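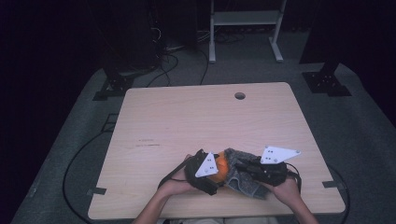

Wolano word list, version 2

Wolano is a small list of words for soft toys and plush fabrics, collected from letters to the Staritz repair shop. It has 81 entries in one text file, with tabs between the columns.

Long pile

Entries for shaggy and fuzzy cloth. Spelling is kept as in the letter.

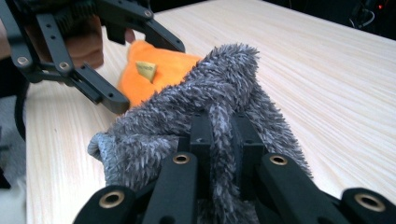
Gray shaggy plush, mixed shades.

Short pile

Entries for smooth cloth, also words for seams. "Nap" and "pile" were often confused by the writers, so please check the notes column.
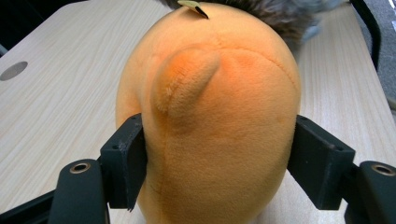 Ermelinda Cunha wrote that "fleece" should have an own entry. It will be added in December.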